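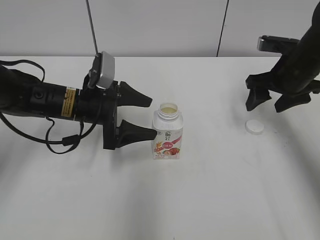
May 31, 2026

Drink bottles, opening and resealing. Carried on from the March notes, same page layout so Yamuna can paste it into the Ramdale sheet.

Fruit and grain drink, white plastic, rectangular body, threaded neck. Cap is round and white, goes flat on the table while the bottle is open. Keep the bottle and cap together, please. Two caps from the March set ended up on the wrong bottles and the seal numbers for those are no good.

Weighed on the small scale, cap off: 965 g. Scale zeroed before and after.

The rectangular body is easier to hold against twisting than the round Zutanon ones. Grip low on the flat sides. Higher up the wall gives, and with a full bottle the level comes up to the neck. Had one spill that way, wiped up, paper towels are now nearly out.

Thirumalai wants the liners checked for marks after each reseal. Will do that from the next bottle on, didn't think of it for this one.

To do:
order towels
ask Jomalus if the spare caps are the same thread
drinks back in the fridge before leaving, shelf 2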